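Re: [workshop-arm] block sorter, do we trust the sim?
From: Chutima Prasertsri

Syahrul Sembiring wrote:
> Ran the packing task overnight in the simulator, 2,000 goes, and it
> only missed 116. I reckon that's good enough to bolt the gripper on the
> Kusuma arm and try it in the shed in October. Any objections?

Yes, a few. I'm glad it runs, and the new linkages look tidy, but 116 misses in a simulator tells me how well it copes with the simulator. Valness had lovely numbers too and we all remember it pushing the tray off the bench.

My main worry is friction. You've got the finger pads set far grippier than the rubber we bought from Morberg, and I can't find where that value came from. If it was picked because the block stopped slipping, the misses mean very little.

The other one is clearance. The tray I printed is a bit tighter than the one in your model - I had to file one wall before two blocks would sit in it side by side.

Before anyone gets a spanner out, I'd like to see:

1. The run again with pad friction cut by half, same tray angles.

2. What you're calling a miss. Does a block resting on the rim count as packed? This is the stage I mean, one block in the tray, the second still in the fingers and the other half of the tray empty:

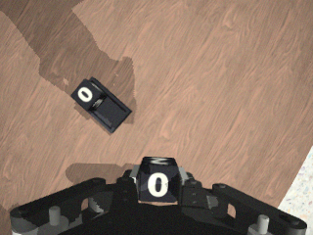 3. The camera check with different digits. Both blocks there have a 0 on them, so a mix-up between the two wouldn't show in the score at all.

4. Some lighting that isn't so kind. The shed has one bulb and a window.

If it still looks decent after that I'll bring the Tevora controller over and we can try it at low speed, with a hand on the stop button.

Chutima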